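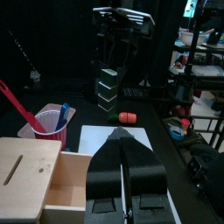
カタログ第6号 p.94

トップ > 旅の道具 > バッグ・リュック > Unari 街歩きデイパック

Unari 街歩きデイパック(Grusetti)

旅先で一日中歩きまわるのが好きな私が、この2年ほとんど浮気せずに使っているのがこのリュックです。港町も坂の町も、古い大学のある石畳の町も、ぜんぶこれで歩きました。店の商品ページなのに私情だらけですみません、でも好きなものは好きなので、このまま書きます!

まず軽さ。本体は647gです。数字だけ見ると「もっと軽いのもあるよね」と思われるかもしれませんが、背中と肩ひもにちゃんと厚みがあってこの重さなんですよ。ペラペラの折りたたみリュックで半日歩いて肩が真っ赤になった経験のある方なら、わかってもらえるはず。私は水筒と上着と、つい買ってしまう分厚い美術館の図録を入れて歩きますが、夕方になってもひもが食い込む感じはあまりありません。

口はファスナーで大きく開くタイプ。駅のホームで中身をがさごそ探すのが苦手な私にはこれが本当にありがたくて、上から覗けば底まで見えます。内側には仕切りがひとつと、浅いメッシュのポケットがひとつ。ポケットが少ないと感じる方もいるでしょうね。うちのスタッフのMariann Fülöpは「あと二つは欲しい」と言い張っていて、自分で小さなポーチを足して使っています。私は多すぎるとどこに入れたか忘れるほうなので、これくらいでちょうどいいです。

背中側には隠しポケットがあります。パスポートと予備のカード、それに宿の鍵。体にぴったり当たる位置なので、混んだトラムの中でもわりと気楽に立っていられます。ただ、ここに分厚い財布を入れると背中にごつごつ当たるので、薄いものだけにしておいてください(私は一度、小銭入れを入れたまま城壁の上をぐるっと一周して後悔しました)。

雨のことも書いておきます。生地には撥水加工がしてあって、小雨なら気にせず歩けます。4月に海沿いの町へ行ったとき、横から吹きつけるような雨に降られて、さすがに底のほうは少し湿りました。本降りになりそうな日は、別売りのEkovixレインカバーをかぶせるのがおすすめ。たたむとみかんくらいの大きさになるので、入れっぱなしで大丈夫です。防水バッグとして売っている商品ではないので、カメラやパソコンを持つ方は中でもう一枚包んでくださいね。

サイズはひとつだけです。小柄な方はひもをいちばん短くしても少し下がり気味になるかもしれません。胸のベルトを高めの位置で留めるとだいぶ落ち着きます。逆に背の高い方からは「思ったより小さく見える」という声をいただきました。一泊ならこれひとつでなんとか、二泊以上なら大きなかばんと組み合わせて、着いてからの街歩き用に、という使い方が合っていると思います。スーツケースの上にぺたんと平らに入れていけますし。

色は石灰グレー、深緑、赤茶の三色。私は深緑です。石灰グレーは写真写りがよくて人気なんですが、床にぽいっと置く癖のある人には正直すすめません。赤茶は使ううちに角の色がすこし抜けてきて、それがまたいい感じになります。

お客さまのHubert Walczakさんからは、こんなお便りもいただきました。「島めぐりの船で毎日甲板に置いていましたが、ファスナーがまだするする動きます。横のポケットに傘を差すと、歩くたびに少し揺れるのが気になりました」。傘の件は私も同感です。長めの傘なら、横の細いベルトに通してから差すとだいぶ静かになりますよ。

お手入れは、ぬるま湯を含ませた布で拭いて陰干し。洗濯機には入れないでください。ファスナーの動きが渋くなったら、砂を古い歯ブラシで払うだけでけっこう直ります。ひもの縫い目がほつれたときは修理もお受けしているので、捨てる前にぜひ一度ご相談を。

前の型のBorosをお使いの方からよく聞かれるのですが、胸ベルトの金具は共通です。レインカバーのほうは形が変わったので合いません。買い替えのときはお気をつけください。

商品番号 905
重さ 647g
色 石灰グレー/深緑/赤茶
付属品 胸ベルト、収納袋
別売り Ekovixレインカバー

赤茶はただいま入荷待ちです。入りしだい、このページの表示を切り替えます。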